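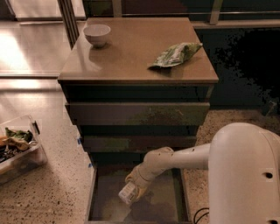

The Prendier 202 is a bedside music player with a built-in radio, made for people who listen to albums at night and want their phone in another room. It plays from its own storage, so there is no app to open and no screen to wake you up. The base is small enough for an ordinary nightstand. On a squarish one with a thick top slab, with a little white bowl kept in the back corner, set the player towards the front so the controls are easy to reach in the dark. The rubber feet won't mark a glossy surface.

Sound
Two full-range drivers sit behind the front grille, one on each side. The tuning favours voices and acoustic instruments at low volume, where many small speakers go thin. Loudness correction is on by default and can be switched off by holding the volume dial in while you power up. If you mostly play bass-heavy pop or dance music, look at the larger Prendier models, which have a separate woofer and need a shelf of their own.

Storage and playback
The player holds up to 1,082 tracks at the standard quality setting, or fewer if you load lossless files. Copy music across from a computer using the supplied cable. Folders appear as albums, and tracks play in file name order, so check your numbering before you copy a box set. Gapless playback works on live albums and mixes.
Purchases from the Lirkero music store can be loaded the same way. Rented or streamed tracks can't be.

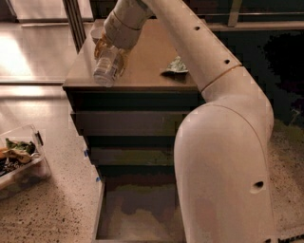
Radio and alarm
FM and digital radio are both included, with ten presets shared between them. The alarm can start with a preset, an album or a plain chime, and the volume rises slowly from silent. Two alarms can be set, one for workdays and one for weekends. The sleep timer runs for up to 90 minutes and fades out over the last track.
A memory cell keeps the clock right during a blackout. The alarm itself needs mains power.

Controls
There is one large dial and four buttons. Turn the dial for volume and press it to pause. The buttons are for source, back, forward and alarm, and each has a different raised mark so you can tell them apart by touch. The clock display dims on its own and can be turned off completely. Some owners of the earlier model asked for a remote control, and the Sastry remote, sold separately, now pairs with this one.
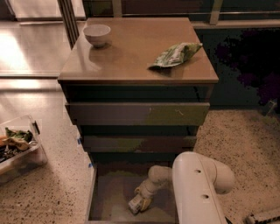
The remote covers everything except setting the clock. It takes a coin battery, which is not supplied.

What's in the box
Prendier 202 player
Mains adaptor with Australian plug
Cable for loading music
Wire aerial for FM
Printed quick guide

Colours
Charcoal, oatmeal and dark green. The grille cloth matches the case and can be vacuumed with a soft brush.

Warranty and returns
Covered by a 2 year Lillis warranty on parts and labour. Unused players can be returned in their original packaging with proof of purchase. Remove your own music before sending a player in for repair, as storage is wiped during testing.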